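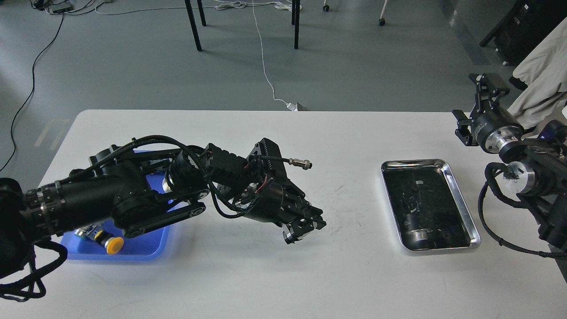 I went to the Ustside open day wanting to be won over. I'd read the flyer from Mitwood, the firm that runs the place, and it promised an afternoon with "the workmate of the near future." I have had a few workmates over the years and thought I'd be a fair judge.

They let us in 14 at a time. Carys Maddocks, who was running our group, had a good clear voice and didn't pretend to know things she didn't, and I want that on the record before I start complaining. The job on show was sorting switches. You've seen the kind, a fat coloured button on a threaded body with a contact block behind it, fitted to control panels everywhere. The arms are meant to lift them out of a blue plastic tray and put them in a steel one. Two arms, two trays, one table.

We watched for 10 minutes. I'll say this for it: the arms move nicely. There's a slow care in how they come down over a thing that makes a crowd go quiet, and I went quiet with everybody else. Then a man near me asked how long a person would take to do the same tray, and Hafþór Lykkegaard, Mitwood's engineer, said speed wasn't the point at this stage. I've heard that answer at every demonstration I have ever been to. I'd like to be invited back on the day when speed is the point.
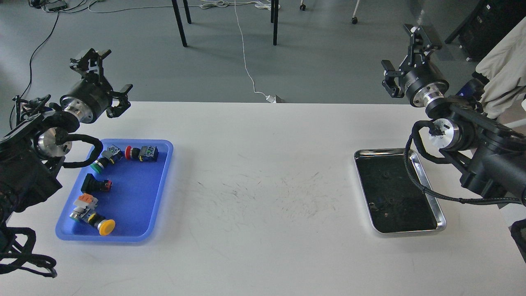 **What we were asked to believe**

The claim, as Lykkegaard put it, is that once a pair of arms can handle parts of different shapes lying any old way, it can be moved on to other work without being programmed from scratch. I can see why that matters. A mushroom button and a flat one don't want to be held the same way, and a switch on its side is a different problem from one standing up. My neighbour's grandson could manage it at three, but fine, it's hard for a machine, and I accept that the people in the room had worked at it for a long time.

What I don't accept is the jump. In the question period we went from switches in a tray to home care in the space of one slide. Þórey Zoëga, speaking for Zaltovard, which has put money into the project, talked about a labour shortage and about arms like these helping older people stay in their own homes. I'm 71 and I live in my own home. The things I need a hand with are the storm windows and the bottom cupboard, and neither of them sits still on a white table under good light.

I asked her how many different objects the arms had been tried on. She said 300. I asked how many tries that came to, and she said 4,000 since May. I did ask how many of those tries had gone right, and was told a paper was coming. When a bakery tells you how many loaves went into the oven and won't tell you how many came out, you buy your bread somewhere else.

There is a jobs question as well, and it got the usual treatment. Oddur Laxdal, who spent most of his working life assembling panels at Kárason, stood up and asked what happens to the person who does this now. He was told that person would be "freed up for higher-value tasks." He asked which ones. There was a pause, and somebody from Mitwood said it would depend on the employer. Laxdal sat down. I thought it was the best exchange of the afternoon and it took less than a minute.

My friend Sigrún Hjaltested thinks I'm being a crank. She says first tries always look small, and that I'd have stood beside the first washing machine asking when it would learn to iron. She may be right. But the first washing machine washed clothes, and the people selling it could tell you how many shirts.

I'd go again. I would like to see the same arms with a tray that one of us had filled, out of our own pockets and handbags, and a scoreboard on the wall. Carys said she'd pass that along.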